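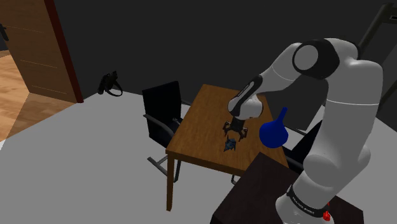 The wooden table in the middle of the room.

Estwood Supper Readers: we're looking for people who like to read aloud (and people who like to listen)

For the past four winters a group of us in Estwood has been getting together in the evening to eat something simple and read old household writing out loud. Recipes, mostly, but also letters, garden notes, account books, a good deal of complaining about the price of sugar, and one very long set of instructions for keeping moths out of blankets that we have now read twice by popular demand. We are starting up again in September and we would love to have some new voices with us.

This year's book is the big one. Joser Library has let us work from its copy of the Tuhumury household book, which was begun in 1643 and kept going by one hand after another until the pages ran out. Amedeo Ferri has spent the better part of three years typing it up, keeping the strange spellings where they can be read aloud without anybody choking and smoothing them out where they can't. There are more than 50 recipes in the part we'll be reading, along with remedies for coughs, a quarrel with a neighbor over geese that goes on for pages, and a lovely short passage about the first warm day of a year that had plainly been a hard one.

What we're asking for

We need 13 readers for the season. Each reader takes a section, lives with it over the summer, and reads it to the rest of us on one of our evenings. A section takes half an hour or so to read, with a break in the middle if you'd like one (most people do, and the tea is hot by then anyway).

You do not need any training. Some of our best readers had never stood up in front of a room before they came to us, and a couple of them still won't stand up, they read sitting down with their shoes off, and it's wonderful. Accents of every kind are welcome. If English is your second or third language, please come, you will be no more puzzled by "take a pottle of creame" than the rest of us are.

It does help if you:

can be with us on most of the evenings, and not only on your own
are comfortable reading from printed pages (we can print them large, just say so)
don't mind being asked questions afterward by people with their mouths full
are 16 or older, or are coming along with a grown-up who is

We would also be very glad of two or three people who'd rather cook than read. Every evening we try one dish out of that night's section. Last winter's barley pudding was a triumph and the pickled radish pods were not, but we ate them. Ingredients are paid for, so please hang on to your receipts.

When and where

We meet every other Thursday from 6:30 until 9 in the upstairs room at Gristivus Hall, on the mill side of the bridge. The stairs are steep, but there is an elevator at the back, past the coat hooks, and if you ring the bell one of us will come down and ride up with you. Street parking is free after six.

What you get

Every reader receives $50 for the season, which we know is not much for the hours you'll put in. You also get supper on every one of our evenings and a bound copy of Amedeo's typed version when it's finished, with your name in the back. Listeners pay nothing, though there's a jar by the door for the heating.

How to join in

Write us a note and tell us a little about yourself and why this sounds like your kind of evening. It needn't be long. If there's something you love to read aloud, even if it's the back of a seed packet, mention that too. Leave your note at the front desk of Joser Library in an envelope marked "Supper Readers," and please put a phone number on it, in handwriting we can read (last year we had a Margaret or possibly a Marjorie whom we never did manage to call back, and if that was you, please try again).

There is no audition as such. We'll invite everyone who writes to a get-together on Tuesday, June 21, 2011, at seven o'clock in the same upstairs room, where we'll pass the pages around and each read a paragraph or two. Amedeo will bring the goose quarrel. Sections will be handed out by the end of that week so that you have the whole summer with yours.

If you can't make the get-together but would still like to be considered, say so in your note and we'll find another time.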